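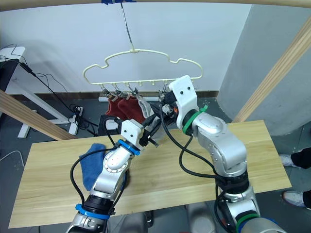 Two arms and a clip hanger. Three socks up, one blue thing still on the table.

Hanging socks is a chore I would hand over today if something would take it. It needs no judgment and very little strength, and it comes back every few days. It is also, as far as I can tell, close to the worst case for a two-armed machine, and I have spent enough time on it now to write down why.

Start with the hanger. Ours hangs from a wire, which is how these things hang at home too, from a rail or a hook. A fixed fixture can be calibrated once in the morning. A fixture on a wire moves when you touch it, and it keeps moving after you let go. Any contact with a clip becomes a disturbance at every other clip on the bar. A person handles this by holding the bar with one hand and working with the other, and does not notice doing it.

Then the clip. Opening a spring clip takes a pinch at one end, held while something else happens at the other end. The cloth has to enter the jaws while they are open, to a depth of a centimeter or so. Too shallow and the sock drops when the clip closes. Too deep and it bunches against the hinge. That is three things held in a relationship to each other (clip, cloth, bar) and we have two hands. People cheat with their spare fingers. A two-finger gripper has no spare fingers.

The sock is the part everyone expects to be hard, and it is, but in a dull way. From above, a sock on a table is a lump. The policy needs to find the cuff, and half the time the cuff is folded under. Catriona Shearer, who wrote most of our grasp code, argued for picking the lump up anywhere, letting gravity straighten it, and then regrasping with the other arm. This costs one extra motion and removes most of the perception problem. I was against it for a month and was wrong.

Some numbers, from our own log and nobody else's. By the end of October we had 417 attempts at one sock, one clip. Our limit was 30 seconds per attempt, after which it scored as a failure whatever the arms were doing. The most common failure was a clip closing on air: the cloth was in the right place, then the bar rotated a few degrees and it was not. Second was a good clip followed by a bad release, where a finger caught the fabric on the way out and pulled it back off. That second kind I had not planned for at all. We had put all the effort into attaching and treated letting go as free.

Slowing the release helped more than any change to the model. Backing the fingers out along the line of the jaws – no sideways component – helped again. Neither of these is interesting enough to publish.

For comparison, I asked Borislav Berisha to hang 20 socks while talking to me about something else. He did not drop one and could not tell me afterward how he had held the clips.

So, can machines do this chore yet? With one sock, a clip in a known position and an engineer within reach of the stop button, often. With a full basket, mixed sizes, a toddler's sock that is shorter than the gripper finger, and no engineer, no. I would put shop-floor work well ahead of the home for this reason. Xiaoqing Luo's line at Lurnside also clips soft parts onto a bar, but the parts are all the same, the bar is bolted down, and if a clip is awkward she can order a different clip. I can't redesign the laundry.

Next on the list is using one arm to steady the bar, the way people do, and accepting that the other arm then has to do the clip and the cloth by itself. Ismael Nogueira thinks it needs a different fingertip, with a small ledge to carry the cuff. He has printed 2 versions. The first one snags on ribbed cotton. I will try the second when the left wrist is back from being recabled.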